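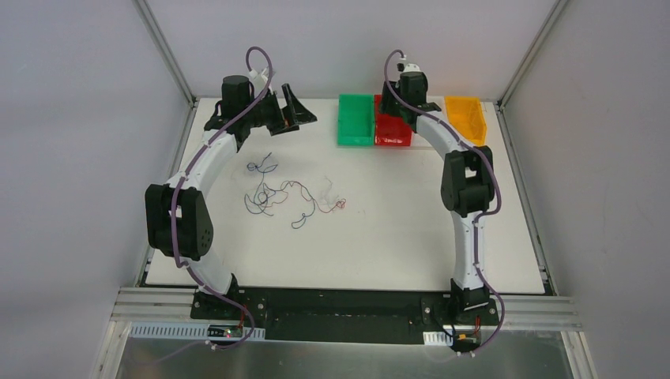 Two-arm sorting cell on the common mounting plate, with thread samples and three bins.

Flekon Two-Arm Cell
Bench cell for light sorting work, for schools, laboratories and small workshops

The Flekon cell is delivered as one unit: two arms, base plate, front rail, white work surface and walls on three sides. It is intended for light and soft objects such as threads, cords, labels and small textile pieces. It is not intended for sharp parts, glass or liquids.

Please read this page before you order. Many questions which we receive after the delivery are answered in it.

Safe use and good practice

The cell is open at the front and from above. The walls keep the material inside, but they are not a safety guard in the sense of the machine rules. The buyer must make a risk assessment of the complete workplace, with the material and the people who will be there. The international standards ISO 12100 and ISO 10218 are a good starting point. We can send our own notes for the assessment, but they do not replace yours.

For daily work we recommend the following.

Keep hands and head outside of the walls while the arms have power. A stopped arm is not the same as an arm without power.

Switch off and wait until both arms are at rest before you take out a bin or free a thread from a gripper. Support the upper link with your hand when you switch off, from the outer side. The arms have no brakes and can sink.

Long hair is tied and sleeves are closed. Scarves and neck cords are taken off.

Only one person gives commands to the cell. If a second person must reach inside, the first person leaves the controls and says so aloud.

Cables

Each arm has one purple cable along its length. The loop above the wrist is left long on purpose, so the wrist can turn without pulling at the connector. Do not shorten it and do not tie it flat to the link. Check the white clips every 20 working hours. A clip which has opened must be replaced, not glued.

Threads are a special case. A loose end can go into a joint and wind itself there. Look at both wrists and both elbows after each batch, and keep the ventilation holes in the elbow plate free of fluff.

Bins and layout

Bins stand along the far edge of the surface. Three are supplied: green, red and orange-yellow. The colors have no fixed meaning, so write your sorting rule on paper and put it near the cell. When a bin is moved, run the program first at the lowest speed. Both arms can reach the middle of the surface, therefore every new program must be checked for collision between them.

Technical data

Width of work surface: 600 mm
Mass without bins: 14 kg
Base: black mounting plate on aluminum extrusion rail
Order number: 583

Accessories

Spare clips, spare bins and the Munshi emergency stop box are ordered separately. The stop box must be mounted where the operator can reach it without leaning over the arms.

Training and contact

A short introduction for operators is held at our workshop in Etdale each June. For customers of the Proltgate service plan it is included in the price.

Technical questions: Radomír Polák, Flekon, Etdale
Page last changed: 16 March 2019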